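ROB 2212 Robot Learning Laboratory
Handout 4: Teleoperated demonstrations in simulation 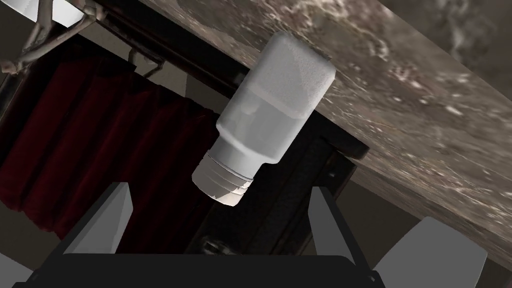

1. Purpose

Each pair records demonstrations of a bottle pick in the Surnari kitchen scene. The demonstrations are used in the next handout to train a policy by behavior cloning. Grading is on the quality of the recordings. Policy performance is not graded here.

2. Control mapping

The hand controller commands the velocity of the gripper, expressed in the gripper's own axes. When the wrist is rolled, "up" on the controller no longer matches "up" in the room. Students used to a fixed overhead view should practice with the wrist view before recording. The trigger sets finger opening. Releasing the clutch button freezes the arm, so the hand can be moved back to a comfortable position.

3. Approach and grasp

Keep the fingers open until the part to be grasped lies between them. Line up the finger faces with the sides of the bottle or its neck, then advance slowly. A threaded neck gives a small contact patch, and errors in wrist angle matter more there than on the body. Watch for contact between the bottle and the countertop. The solver can produce large forces at a stone edge, and the resulting jump will be recorded as if the operator had intended it.

4. Recording rules

Stop an episode at 300 steps if no grasp has been made.
Do not pause with the clutch released for long periods. Idle steps teach the policy to stand still.
Keep recoveries from small errors. Discard episodes with solver jumps.
Use the seed list in the Fiveline folder, starting at seed 1366.

5. Submission

Upload the episode files and a one-page log by Friday. Questions on the controller go to Percy Agudelo.

Reading: Chauhan notes, section on compounding error.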